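Small Hotels Should Publish One Price

I have run the front desk of a small hotel, and I have been a guest in a good many others. Over the years I have come around to a view that most of my former colleagues dislike. A small hotel should put one price on a room for one night, with everything included, and leave it there for the season.

The argument started for me in Cortés, where I stayed last September at a house called the Gevau. The website said 93 a night. By the time I had paid for breakfast, the parking space, the cleaning charge and something called a heritage contribution, I was well over that. The staff were kind and the bed was good. I still left with the feeling that I had been worked on. When a friend asked me whether she should stay there, I talked about the fees before I got to the garden.

Owners tell me they have no choice. The booking sites sort by price, and a hotel that shows its true cost drops down the list. I accept that this happens. I don't accept that a place with a dozen rooms has to live by that list. A hotel that size can fill itself with returning guests, direct bookings and people sent by the restaurant down the street. Those guests want to know what they will pay.

Mohit Maurya owns the Cakik, a guesthouse on the hill road out of the same town. He switched to a single rate two years ago and lost bookings the first summer. He told me he nearly switched back. What kept him at it was the checkout desk. Mornings used to mean 10 minutes per guest going over the bill line by line, and now people hand in the key and leave. His rate is higher than the Gevau's, and it is printed on a card by the door.

Changing prices by the hour are a separate problem and I think a worse one. Two couples sit at neighboring tables at breakfast, they start to talk, and one finds out it paid 195 for the same room the other got for much less. There is no good answer to give them. The software companies call this demand pricing, and for an airport hotel it may make sense. People there are gone by six and never meet. In a house with a shared dining room, guests compare.

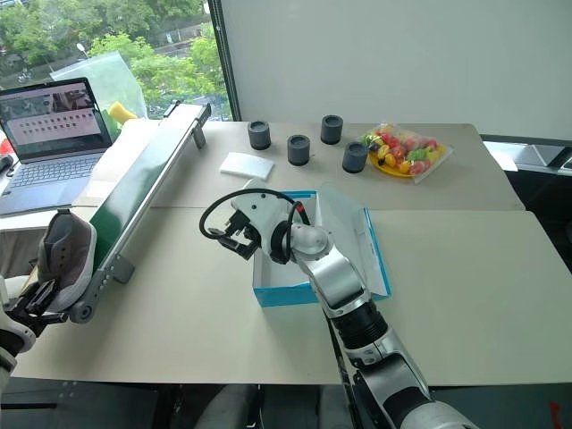

An open light-blue box on a beige tabletop, with a robot arm over it.

Chunhua Xiong, who keeps the books for several inns in the area, disagrees with me, and her case deserves a fair hearing. She says heating, laundry and wages don't stay level through a season, so a fixed rate means the quiet weeks are paid for by the busy ones. She also says that extras are fairer than they look. A guest who arrives by train shouldn't pay toward the parking lot, and a guest who skips breakfast shouldn't pay for eggs.

On parking she has a point. I would let a hotel charge for something that is plainly optional, provided the charge is shown next to the room rate and the guest has to ask for it. Breakfast I would keep inside the price. A small hotel has to staff the kitchen whether four people come down or 14, and most people who say they will skip it come down anyway. The cleaning charge has no defense at all. A clean room is what a hotel sells.

As for the quiet weeks, have two seasons and print both rates. Guests have understood high season and low season for as long as there have been hotels. They can plan around that. They can't plan around a number that moves while they are looking for their credit card.

I looked back at the comment cards from my last full year at the Kurnel. We had 827 of them, kept in shoeboxes in the office, and I read every one. Complaints about noise were common, and so were complaints about the stairs. Very few guests said the room cost too much. The angry cards, the ones where the pen had gone through the paper, were nearly all about a charge the guest hadn't expected. One man had stayed with us every spring for years and wrote a full page, front and back, about a towel fee.

We dropped the towel fee the following month. I wish we had dropped the rest of them too.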